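House rules for running two arms in a living room

13/09/2024

We moved the Grollurix arms out of the lab in August and into an ordinary apartment. I had a lab safety sheet taped to the wall and assumed it would carry over. Most of it did not. A lab sheet talks about fences and marked floors, and an apartment has chairs and doorways.

So I rewrote it. The new sheet is 2 pages, down from 10, and I read it before every session. The rule I use most is on soft things. A pillow or a cushion gives when you push it, so the arm can be pressing hard without looking like it. I set a lower force limit for anything padded and I keep it there all day, even when the next task is a cup.
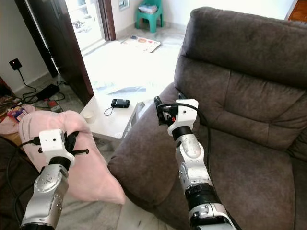
Filed under: Good practice

The second rule is cables. Any cable that hangs off a wrist gets checked at full reach, both sides, before the first run. If it can loop over an armrest, it can catch on one. Power strips stay near the wall, and I don't step over them while the arms are live.

Third, clear what you care about. If it can break and the arm can reach it, move it or write down that you chose to leave it.

Doors are decided before we start, open or shut, and stay that way. The Cornach checklist I started from had no line for doors at all, so I added one.

I log every stop, including the ones I cause by being nervous. The log is at 1189 entries. Next week I'm going through the older ones to see which rule each belongs to. I expect cables to win.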